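From: Yesenia Ticona
To: handheld-practice list
Date: August 1, 2025
Subject: Re: Draft 3, section 4 (start pose and background)

Yolanda Londoño wrote:
> Section 4 says the work surface must be clear before recording
> starts. Does that cover the whole room or only what the
> grippers can reach? At Malent we read it as the whole room and
> threw out 20 episodes over a box by the wall.

Only what the grippers can reach. I'll fix the wording. Both views from our cloth folding work at Stornach, wrist first and then head:
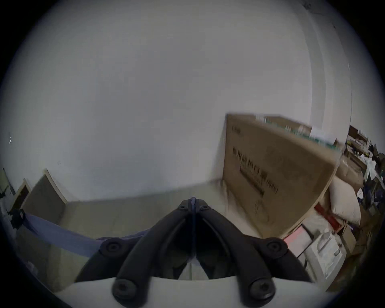
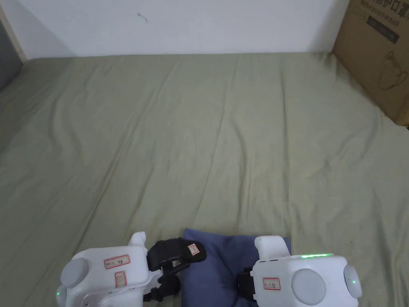 Under draft 3 as I mean it, stored items beside a wall are fine. So is a box at the far edge of the sheet, as long as it stays put for the whole session. If somebody moves it, close the session and open a new one. Please put your 20 episodes back in.

Two other changes I want in before October:

4.3 Labels. Every gripper carries its own label, left and right, and the label text goes in the session log. We had 365 episodes from the spring and could match only 361 to a gripper pair. The other four are useless for calibration checks.

4.5 Straps and cables. The draft says "secured." Grajales asked what that means and I agree it's too loose. I suggest: no strap or cable may touch the cloth or pass between the fingers at any point in the episode. Showing up in the wrist view is allowed.

I left out the Prirard proposal for a fixed sheet color. It would rule out 815 episodes we already share, and I haven't seen numbers that support it. If they have some — even a small test — post them and I'll reopen it.

Comments on 4.3 and 4.5 to the list please, not to me directly.

Yesenia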